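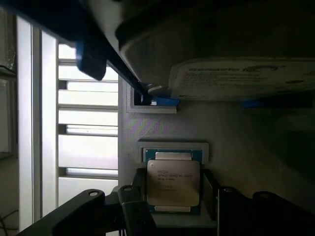

Seagate drive, 3.5 inch

Search the boards Go Advanced

Family Photos & Keepsakes > Scanning and Storing

Where do you all keep the scans once the shoebox is empty?

marigold_attic
Hello everyone, long-time reader and I think this is only my second post, so please be patient with me. My aunt passed her photographs on to me in March, and I have been scanning them at the dining room table ever since, a few envelopes every evening after supper. I am up to 2,819 pictures now (!) and they go back to her grandparents' farm outside Clirulham. Weddings, church picnics, a great many cows.

My trouble is that everything is sitting on one computer, the family tower in the den, and my son-in-law went a bit pale when I told him so. He says to buy a second drive. My neighbor says to put it all online and forget about it. I would love to hear what has worked for regular people. I'm also torn about whether to keep the paper prints afterward, as my husband would dearly like the closet back.

Hrvoje Janevski
Welcome, marigold, and what a lovely thing to be doing for your family. Please keep the prints! I say this as a man who has scanned four generations of Stojanovska relatives on my mother's side and then had to go back and scan a good third of them over again, the first batch having been done at a setting that was far too small. If I had thrown the paper out I would be stuck today with fuzzy little pictures of my great-uncle and his accordion.

For the files, I keep one set on the computer, one on a drive in my desk, and one at my sister's house. She gets a fresh copy when I visit at the holidays. It is old-fashioned but it suits us, and I get a slice of cake out of it.

ledgerline60
I'm going to disagree a little with Hrvoje, with affection. Drives in desks get forgotten. I had one in mine for years and felt very safe, and when I finally plugged it in to find my parents' anniversary pictures, it clicked at me and that was that. Pay for an online service, let it run by itself every night, and spend your evenings on the part that matters, writing down who these people are.

I do agree on the prints. Archival boxes, and off the attic floor.

tinroof_nell
Well now, I don't trust online anything. I was with Navincombe, the album site, for years and had 1,118 pictures up there with captions I had typed myself, one finger at a time. They closed down and gave us 60 days, and the notice went to an email address I'd stopped using. My captions are gone. The pictures I had on paper, thank heavens, but those captions had things in them my mother told me that I can't ask her again.

So I'm with the sister-and-cake plan. If you're moving drives over from an older computer, have it done sitting at a table with good light and put a label on each one as it comes out. My nephew did mine and we still had to guess which was which.

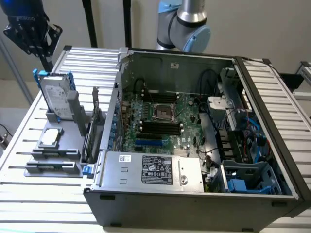 What I'd do, start to finish

Hrvoje Janevski
Nell, I am so sorry about the captions. I remember you telling us about the one with the mule.

Marigold, if it helps, this is the order I would go in:

1. Copy what you have tonight, before you scan another envelope. Any second place will do for now.
2. Name the folders by family and decade. Fancy systems fall apart by the second shoebox.
3. Write the names lightly in pencil on the back of the print and type them into a plain text file too — one that travels in the same folder as the pictures.
4. Open the copies once a year and look at them. I do mine on my birthday, with coffee.

And ledgerline is right that a drive can quit on you, so I won't be stubborn. Do both if the budget allows.

ledgerline60
Both is fine by me. I still think step 4 is where most people fall down, myself included.

marigold_attic
You are all so kind. I've made one copy already, which took all evening, and my husband has been told the closet is staying as it is. He took it well. Does anyone know if Clurberg boxes are any good for the prints, or should I look elsewhere? The lids seem a touch loose to me.

tinroof_nell
I have up to a dozen of the Clurberg ones, and the lids do loosen. I tie mine with cotton tape. Do tell us about the cows sometime!

Related threads
Removing photos from sticky album pages
Pencil or archival pen for the backs of prints?
Slides, negatives and what to do first
Who gets the album? Sharing scans with cousins

Contact us | Copyright Family Photos & Keepsakes boards | Back to top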